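Grollo 11 is out, and the two arms finally talk to each other

I've been grumbling about two-arm planning in Grollo for ages, so I was at my desk way too early on Wednesday when the new release landed. Version 11 is the big one! The team at Prekel has thrown out the old setup, where each arm got its own planner and a kind of traffic cop sat in between, and put in a single planner that handles both arms together.

If you ran the old one, you know the pain. One arm would start moving, the other would freeze and wait its turn, and then the first would decide the path was blocked by the one that was waiting. I once went to get coffee during a standoff like that and came back to the very same standoff.

The kitchen tasks from Skilldale are the test everybody asks about (me included), so that's what I've been poking at first. Pots are mean to a planner. One gripper has to go down inside steel walls, the other has a lid to hang on to, and a clear glass lid is no gift to any perception stack.
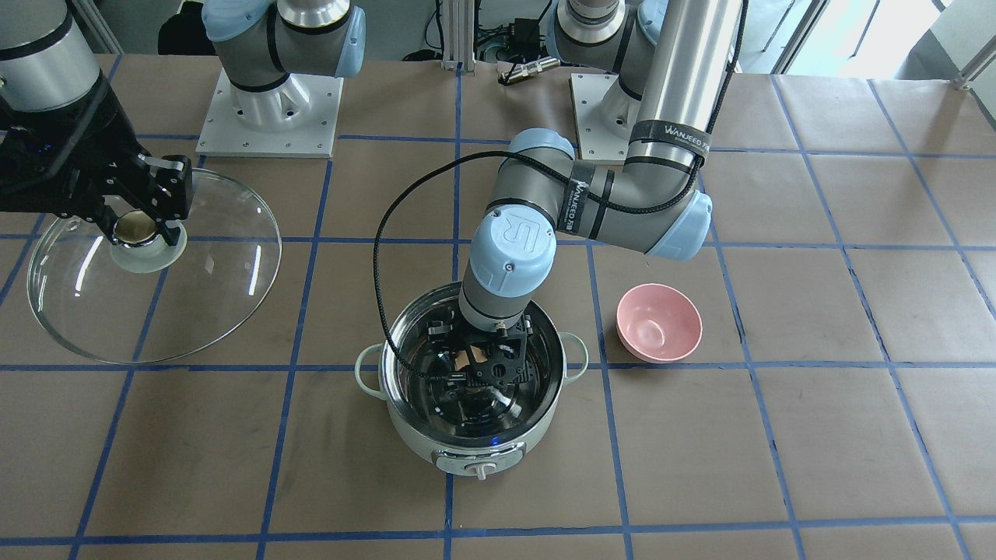 What changed in the planner

The short version is that a held object now counts as part of the arm. Grab a lid by its knob and Grollo adds the whole disk to the collision model, tilt and all, so the other arm plans around it. Before, you had to add that by hand, and I forgot every single time.

Replanning is quicker too. The release notes say 30 milliseconds for a two-arm update, down from a number I'd prefer not to remember. Prekel ran 3000 simulated lid-and-pot tasks before shipping, plus 1000 with the object positions nudged at random — the logs are up for download if you like that sort of thing (I do).

Getting it

The update is free if you already have a license. Old config files load fine, but the per-arm priority settings are ignored now, so clear those out. The Söderlund perception plugin needs its own update first, or Grollo won't start. Cable modeling didn't make it in and is planned for November.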